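Robot cell for CPU removal, how is it for the people?

gisela_godoy wrote:
At Brekton we got the cell in January. Before, I pulled processors by hand for the whole shift. Now I open the cases and watch.
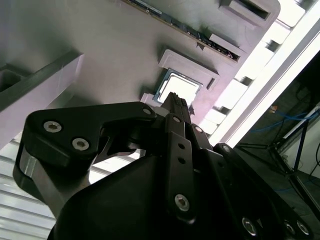

My wrists are better, but I talk to my colleagues less.

prillow74 wrote:
Watching is also work. Do they pay you the same?

gisela_godoy wrote:
Yes, the same. The Dell boards still need me for the cooler.
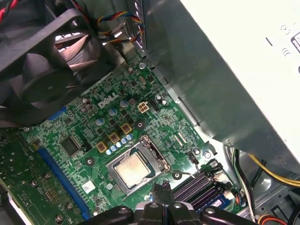
Dell board, cooler off

ghada_n wrote:
I don't agree that it is better. In Plostholm we were 5 at the bench, now we are two.
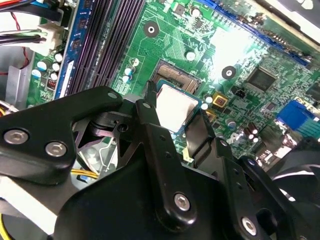 Processor between the fingers, socket open (from Gisela)

prillow74 wrote:
Two is too few on a Monday.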